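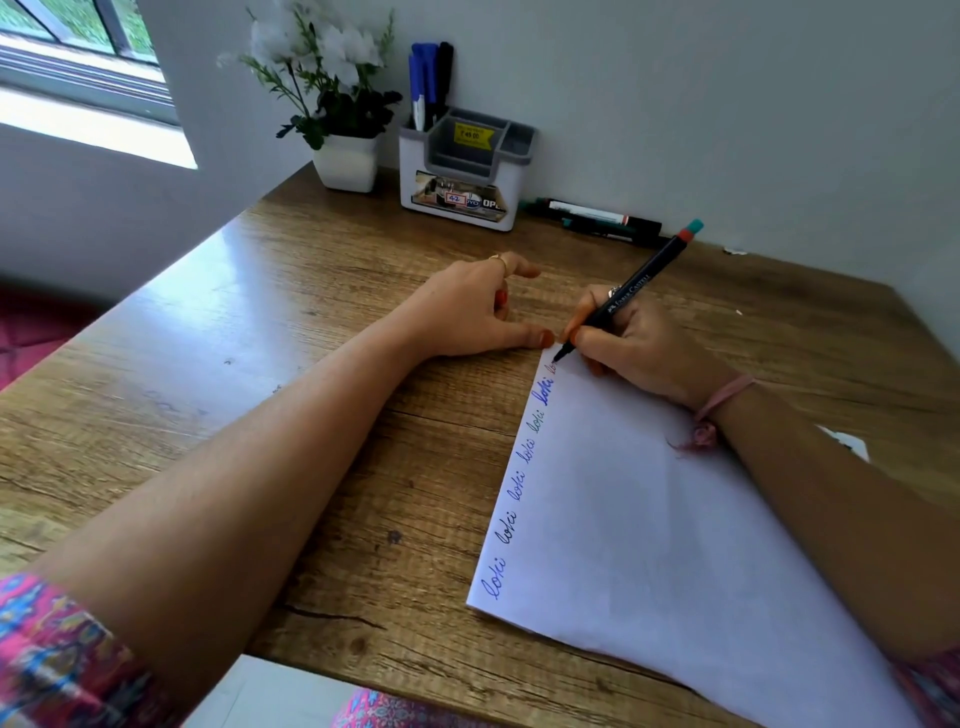
Sternoslow Opens Orders for Berkix, a Head-Worn Recording Kit for Teaching Robots Everyday Hand Work

Sep 30, 2023

14 shares | 3 comments

Sternoslow today opened orders for Berkix, a light head-worn recording kit for teams that teach robots by showing them how people use their hands. The kit records desk and household tasks from the wearer's own point of view: writing a word over and over, folding a shirt, peeling a carrot, threading a needle.

Berkix ships with a padded headband, one wide-angle camera, a pocket recorder, and Tanell, the company's labeling software. Tanell splits a long recording into short actions and lets a reviewer fix the start and end points by hand. Files export in open formats, so labs can keep the training tools they already have.

"Handwriting is one of my favorite tests," said Nghĩa Hà, who leads product design at Sternoslow. "The fingers make tiny movements, the other hand is resting or steadying something, and it all happens in a space the size of a notebook. We wanted a kit that could catch that in an ordinary room with daylight coming in, and I'm thrilled with how well people have taken to wearing it!"

Early users recorded 800 hours of tasks in their own homes over the summer. Their notes led to a softer band, a louder stop tone and a longer cable. The headset is sold in one adjustable size, and the recorder runs for 50 minutes on a charge.

"We had people up and recording the same morning," said Maxine Cartwright of Henare, a robotics lab that joined the early program. "My team is still arguing over who gets the second headset."

Berkix costs $700 with one year of Tanell included. The first 40 kits ship in October, and spare headbands can be ordered separately.

Press contact: Rawiri Hinds, Sternoslow

14 shares | 3 comments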